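Steamed Bread and Household Fuel Use in the Karam District
Final Project Report, Department of Food and Nutrition Studies

3. Background

The Karam district is served by a single gas supplier, Parnomer, and by an electric network that was extended to the upper villages two decades ago. Households in the area have traditionally prepared bread in outdoor ovens fired with wood. In the winter months this practice is difficult to maintain, and many families turn to steaming indoors. The purpose of this project was to record how often steaming replaces baking, and what fuel is used when it does.

Data were collected by written survey in December. A total of 3,125 forms were distributed through schools and the Flillard market office, and 1,788 were returned in usable condition. Forms with missing pages were set aside and are not included in the tables. The survey was supplemented by 89 home interviews, conducted under the supervision of Hülya Aydoğan, who also approved the final wording of the questions.

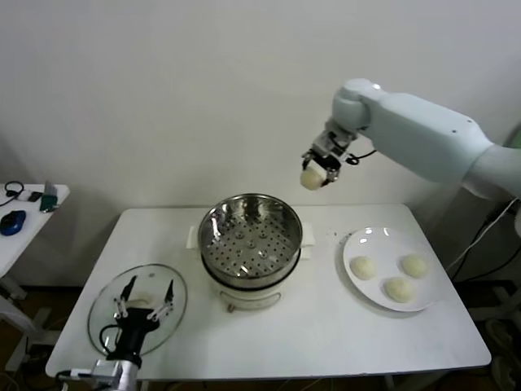 Why do families steam bread in winter instead of baking it? The reason given most often in the interviews was the cost and labor of keeping an outdoor oven hot in cold weather, followed by the wish to cook in the same room where the family spends the evening.

3.1 Dough and flour

Respondents generally used the same flour for both methods. The dough for steaming was described as softer and was left to rise for a shorter time. Several older respondents stated that steamed bread does not keep past the next morning – a view shared by the bakery in Movanis, which sells it only before noon.

3.2 Limits of the study

The upper villages are underrepresented, as road conditions prevented a second round of collection. Fuel use was reported by the households themselves and was not measured. Wood gathered at no cost was entered under a separate heading (see Table 2), and its value was not estimated. The team recommends that any later survey include a meter reading at the start and end of the month.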